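Progress report to Grindberg Fund, March 2024
Project: Home Medicine Boxes, Trevside
Prepared by Marisol Haddad, project coordinator

Dear colleagues,

I send you the second progress report of our project. It covers the period after our December report, where I explained the plan for the boxes and the delay with the delivery. The main work in this period was to decide what a household medicine box should look like, and to try the packing on a table before we go into the homes.
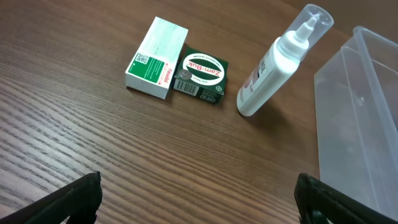
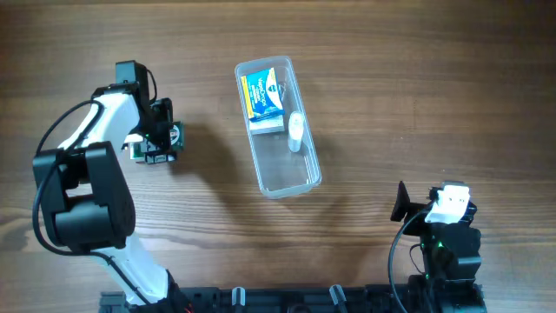
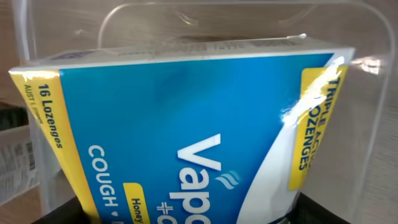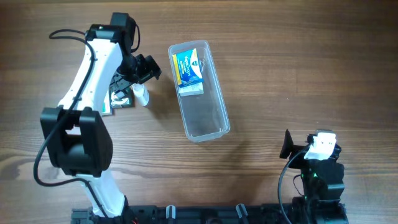

*Packing trial with everyday medicines and the clear plastic container, Trevside.*

## 1. The container

In the first plan we wanted a white box with a lid and a printed label. We changed to a clear plastic container without divisions. The older residents told us that they forget what is inside a closed box, and then they buy the same product again. With clear walls they can see a package from the side also. The blue and yellow box of VapoDrops is a good example, it is easy to recognize when it lies in the container.

The clear container has one weak point. It is light, and a person with weak hands may push it away when putting things in. We are asking the supplier, Hoekstra, if small rubber feet can be added. I do not have the price yet.

## 2. What goes inside

We work with the products that people in Trevside already have at home. We do not buy medicines with the money of the grant and we do not give any advice about taking them. For the trial we used common things: Panadol, Zam-Buk, VapoDrops, white plastic bottles. The shapes are very different and this was useful for us. A flat box is simple to place. A pump bottle takes much space when it lies on its side, and if it stands up it can be too tall for the cupboard.

From the trial we wrote these packing rules for the home visits:

- Take everything out and put it on a table first.
- Flat boxes go in before bottles.
- The side with the name must face a wall of the container, so it can be read from outside.
- Blister cards without their box are kept apart until the resident or a pharmacist can say what they are.
- Creams and balms stay together at one end.
- Anything past its date goes to the pharmacy return bag, never to the kitchen trash.

The third rule needs more work. On many packages the name is printed on only one or two sides, and the number of tablets or lozenges is on another side. We had a long discussion about which is more important to see. For now we choose the name.

## 3. Home visits

Home visits started with eight households. In each one we emptied the place where medicines are kept (usually a kitchen drawer, in two homes a shoe box), sorted everything together with the resident and filled one container. The sorting takes more time than we planned, because people want to talk about each item and when they bought it. I think this is good time and I do not want to make it shorter, but it means that one visitor can do fewer homes in a day.

## 4. Printed guide

The packing guide is written and Atero has made the layout. We ordered 1000 copies in the first print. The original plan was 2000, but I prefer to wait with the second half until the rules above are stable. The text is in large letters and has drawings of a box, a bottle and a blister card.

## 5. Problems

The delivery of containers was late, as I reported before. It has now arrived complete, but some lids did not close well and we returned them. Hoekstra accepted to replace them without cost.

Two residents did not want to have their medicines in a see-through box in the kitchen, where guests can see it. We respect this fully. For them we will offer a cloth cover, and we need to find out who can sew it - maybe the community center.

## 6. Next period

We will continue the visits, go back to the first eight households to see if the containers are still in order, and decide about the second print of the guide. I would also like to ask for your approval to move the unspent printing money to transport. The amount is in the attached budget table, in the line for materials.

With kind regards,
Marisol Haddad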